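Domingo, 9 de abril

A gaveta do corredor e outras derrotas

Há uma cômoda no corredor do meu apartamento que tem quatro gavetas. Três delas têm função. A quarta é onde as coisas vão quando ninguém quer tomar uma decisão, e passei a manhã inteira de joelhos diante dela, com uma xícara de café esfriando no rodapé e a convicção, que durou até as dez e pouco, de que seria rápido.

Comecei porque precisava de uma pilha. Só isso. Uma pilha palito para o controle do ventilador, que parou na velocidade três e assim ficou desde quinta. Achei 14 pilhas. Não sei quais funcionam. Testei as primeiras no próprio ventilador, uma por uma, e depois me cansei e joguei todas dentro de um pote de sorvete para levar ao ponto de coleta, inclusive, suspeito, as boas. O ventilador continua na três.

Mas aí a gaveta já estava no chão, virada, e não se desvira uma gaveta.

O método que uso é o das caixas. Li sobre ele anos atrás num folheto da Estia, a loja de organização que abriu na rua de baixo e fechou antes de eu terminar de pagar as caixas. O princípio é simples: uma caixa para o que fica, uma para o que sai, uma para o que vai para outro cômodo. O folheto não previa a caixa do talvez, que na minha casa é sempre a maior. Hoje ela encheu primeiro, e tive de promover a bacia da roupa a segunda caixa do talvez.

No talvez entraram: um carregador de um telefone que não tenho mais, mas cujo conector parece o de outra coisa que talvez eu tenha; as instruções de uma cafeteira Nernum, em seis idiomas, nenhum deles o meu; um puxador de porta avulso; duas chaves sem cadeado e um cadeado sem chave, que não se correspondem (testei, claro); e um saquinho de parafusos com a etiqueta "IMPORTANTE" na minha letra. Importante para quê, o saquinho não diz. Fica guardado há duas mudanças e vai acompanhar a próxima.

O que saiu foi mais fácil. Elásticos ressecados, que se desfazem na mão feito biscoito. Cupons fiscais totalmente brancos. Um calendário de bolso de uma farmácia. Canetas que riscam o papel sem deixar cor — dessas eu tinha uma coleção, e reparei que várias já tinham sido testadas antes, porque havia no fundo da gaveta um papel cheio de sulcos. Ou seja, em algum momento do passado eu testei as canetas, constatei que não escreviam e devolvi todas para o lugar. Gostaria de conversar com essa pessoa.

O problema do método das caixas é que ele supõe que a gente olhe para cada coisa uma única vez. Pega, decide, solta. Eu pego, olho, leio o rótulo, ponho na caixa do que sai, vou até a cozinha, volto e tiro da caixa do que sai. Foi assim com o frasco de cola, com a lanterna da Fawzy que acende quando quer, e com uma embalagem plástica tão bem moldada que me pareceu desperdício jogar fora, embora eu não saiba dizer o que veio dentro dela. Embalagem plástica é o meu ponto fraco. É transparente, é brilhante, faz barulho de coisa nova e gruda em tudo o que está perto. Quando a gente puxa uma, vêm mais duas coisas junto, e pelo menos uma delas cai embaixo da cômoda.

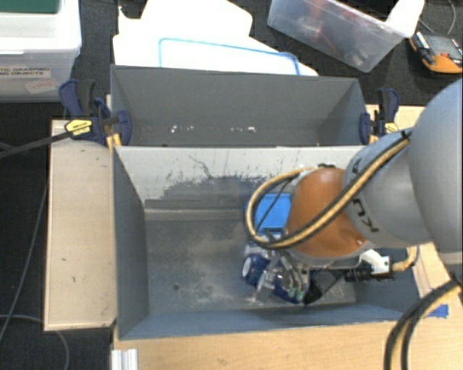 Embaixo da cômoda, a propósito, é outro município. Passei o cabo da vassoura e saíram uma tampa branca, uma meia, uma moeda de 50 centavos e poeira suficiente para encher uma almofada. A tampa branca não serve em nenhum frasco da casa. Foi para o talvez.

Também descobri que caixa funda é uma armadilha. Na loja ela parece generosa, cabe tudo, e de fato cabe. Só que as coisas se deitam no fundo, umas por cima das outras, e o que a gente quer está sempre encostado na parede de trás, debaixo de um negócio que não se pode puxar sem trazer o resto. Para guardar miudeza, a caixa rasa ganha com folga. Tenho uma da Idine, com as bordas já todas arranhadas, onde ficam as tesouras e a fita métrica, e é o único canto da casa em que encontro as coisas de primeira. As fundas, deixo agora para cobertor e para o arrependimento.

Por volta do meio-dia me animei e resolvi forrar a gaveta. Medi: 46 centímetros de largura. Cortei o papel com 46 centímetros. Não coube, é evidente, porque a gaveta tem uma ripa de um lado que come um dedinho, e eu, que medi por cima, forrei por baixo. O papel ficou com uma dobra no canto que levanta cada vez que se abre. Já me afeiçoei.

O balanço até agora: a caixa do que sai está na porta de casa, onde deve passar quase 14 dias antes de sair de verdade. A do que vai para outro cômodo foi inteira para o quarto, que é um cômodo, então tecnicamente cumpri. O talvez voltou para a gaveta, em cima do forro torto, agora dividido em saquinhos. Escrevi etiquetas novas. Uma delas diz "cabos", outra diz "cabos (outros)".

O café, bebi frio mesmo. Amanhã passo no mercado para comprar pilhas.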